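Flevbridge Fleet Safety Retrofit
Progress report, second period (to end of April)
Prepared for the grant manager by Dušan Atanasov

Where we are

The plan called for blind spot sensors and side marker lights on the full list of delivery vans and small box trucks in the program, 300 vehicles. At the end of April, 196 had been fitted and signed off. That is better than the first period and still behind the schedule we agreed to. I would rather report it that way than follow the supplier's habit of counting any vehicle that has had a kit shipped to it.

Installation is being done at two sites. The Gesora depot works mornings and has settled into a decent rhythm. The Bošković garage lost most of two weeks to a lift repair and then had to redo a batch of rear brackets that had been mounted on the wrong side of the bumper seam. The garage did not charge us for the rework, but it did take the bay time.

What the sensors are doing

The Zarkero kit is sold as a fit-and-forget system. We have not found it to be one. On wide roads at steady speed the alerts are consistent and the drivers mostly trust them. On narrow streets with walls or gates close on either side, drivers report so many alerts that several asked how to mute the unit. Two found out without asking.

Sorin Georgiev went through the alert logs from the first vehicles fitted and pulled out a sample of 1000 alerts for hand checking against the drivers' route sheets. He sorted them by type of road as best he could. His view, which I share, is that the side sensors are set too wide for residential work. The supplier's view is that the drivers need more training. They have offered a training module at extra cost. I have not accepted it.

We asked for a lower sensitivity setting in writing. The reply said one would be included in the next software release and gave no date. A second reply, after I pressed, said it was "on the roadmap." I would not plan around that.

The routes we deliver on include a good many narrow lanes, and any setting that only behaves on a highway is of limited use to us.
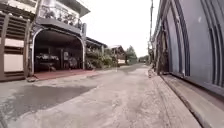
Claims and incidents

The application said we would see fewer low-speed scrapes within the first year. So far the number of side-panel claims is down a little on the fitted vans. It is also down on the vans that have not been fitted. I don't think the figures support any claim for the sensors yet, and I would ask that the summary on the program web page be changed, as it currently says they do.

There was one cracked mirror housing on a van with a working kit. The driver says the unit was sounding at the time and had been sounding since the corner. That is hardly a surprise given the section above.

The marker lights are a simpler story. They work, they are cheap, and the drivers like them. If the funder were to ask me which half of the program to keep, I would keep the lights.

Spending

Hardware is on budget. Labor is over, mainly from the bracket rework and from a wiring fault on the older trucks, where the harness supplied is too short to reach the fuse box and has to be extended by hand. The supplier lists these trucks as compatible. We have sent back part number 1918, the short harness, and asked for credit. The credit has been promised twice and has not shown up on a statement.

I have held the final third of the supplier payment until the sensitivity setting is delivered and tested on our own routes. Our contract allows this. They disagree – a letter from them is attached.

Next period

– Finish the remaining vehicles at Gesora, with Bošković taking box trucks only.
– Fit lights first on every remaining vehicle and leave the side sensors until the new setting arrives.
– Repeat the alert check with a fresh sample, Sorin to lead.
– Get the harness credit in writing or take it off the next invoice.

I need a decision on the second item before the next kit order goes in. If the funder wants the sensors fitted on the original timetable regardless, we can do it, but I expect most of them will end up muted.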